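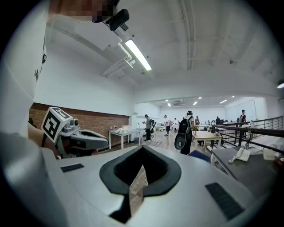 The Laswood is a round floor cushion from Grondodden, and I have used mine most days since February. It costs £289 for a set of four, which is a lot, but the filling has kept its shape. The cover comes off with a zip and washes at 30.
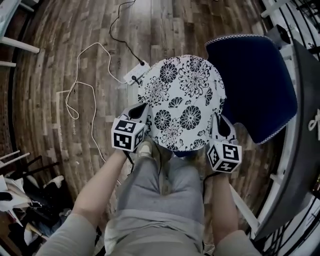 The seam round the edge is double stitched and hasn't pulled. It is firmer than the Kan I had before, and a bit low if your knees are bad. Delivery to Clumbridge was slow. At 900 grams each they are easy to carry upstairs.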